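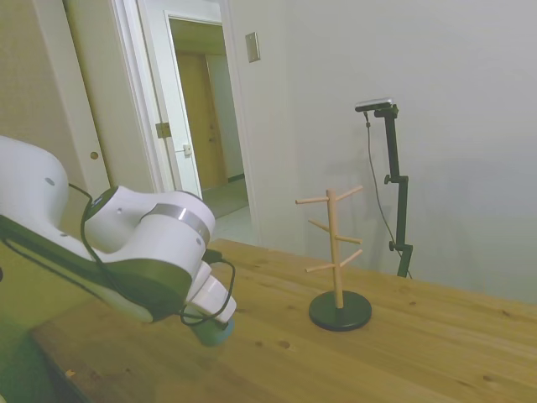

Robot arm and mug tree, pegs still bare

Can a robot arm hang mugs at home yet?

Dorian Caron
I've been daydreaming about an arm on the kitchen table that takes clean mugs and hangs them up while I do something else. I have six mugs, one mug tree with pegs that angle upward, and two kids who won't do it. Is this a real thing in 2022 or am I dreaming? I don't need it fast. I just don't want to sweep up pieces every morning.

Waraporn Khunthong
Sort of! I spent most of May trying this on a Priker arm at work, and if the mug starts in the same place every time with the handle facing the same way, you can get it onto a peg. Ours managed five in a row and I was thrilled. Then I turned one handle a little and it pushed the whole tree over -- no breakage, luckily, I was using plastic. The handle is the hard part, way more than the lifting. Clamp down the base, start with the lowest pegs, and keep the kids back while it moves.

Grigore Văduva
no. buy a shelf

Anong Sriwong
I'd say wait, unless you like tinkering (I do, so I'm biased). Hanging is one piece of it. Something still has to unload the dishwasher, and mine is packed differently every night. If you do try it, practice with one mug and one peg until you're bored stiff, then add a second peg. Which mugs do you have, by the way? Big open handles are much easier than those tiny espresso ones.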